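December 29, 2018. End of the year thread about our grasping work at Kostbridge. I try to keep it simple. 1/

The question was small: if the arm repeats a pick on a long thin object, how much does the choice of grasp point matter? We took a toy shovel, because the two ends are so different and the shaft is easy to hold. 2/
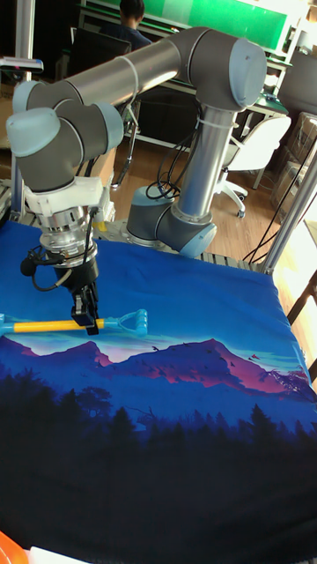 Yellow shaft and black gripper in both photos. 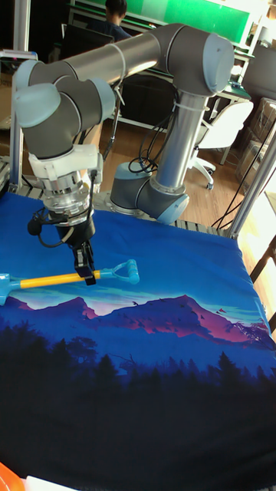
We recorded 972 trials in total. In each one, the policy picks a point on the shaft, closes, lifts, and puts the object back. No person touches the table between trials, except when the object falls out of reach. 3/

Our baseline always takes the center of the visible shape. Our method, Traltis, first makes 15 very small test lifts and reads the torque at the wrist. Then it moves the grasp toward the balance point. 4/

Result: the baseline dropped or tilted the object in 115 trials. With Traltis it was 30. Both had the same number of trials, so the comparison is fair, I hope. 5/

The weak side is time. The test lifts are slow, and for a light object you may not want to pay for them. Võ thinks that fewer lifts are enough if the first guess is good. We started to check this in November and did not finish. 6/

Also, one arm and one kind of gripper is not much evidence. The Fernach group has a different wrist sensor and will repeat the test with our code. I am curious what they get with more noise. 7/

Thanks to Blagoje Vidmar, who rewrote the torque filter two times and was patient with my questions. The code needs cleaning before we can share it. If you want the raw logs earlier, please write to me. 8/8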